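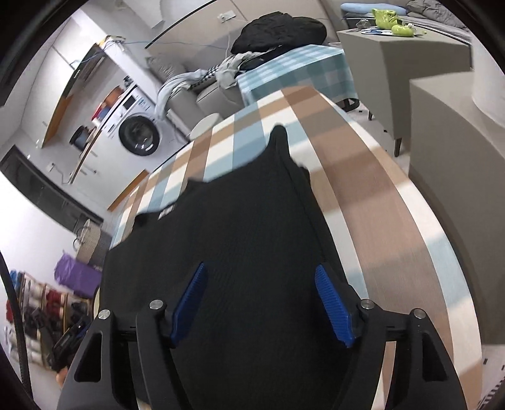 Black short-sleeved top on a plaid tablecloth

Laveck Lantern Walk - your questions

When do we start?
At 7 p.m. in April, from the Aidoo Street steps. I like to be there early for a chat!

How far is it?
2555 steps on my last go (I have short legs), with six stops for stories about the old mill strike.

Do I need to book?
Yes please - we had 96 people last spring and I lost my voice. Email Akua Asamoah.

Can I bring my dog?
Sure, on a leash.

Who tells the stories?
Me, mostly, and Fiifi Nyarko does the one about the bakery.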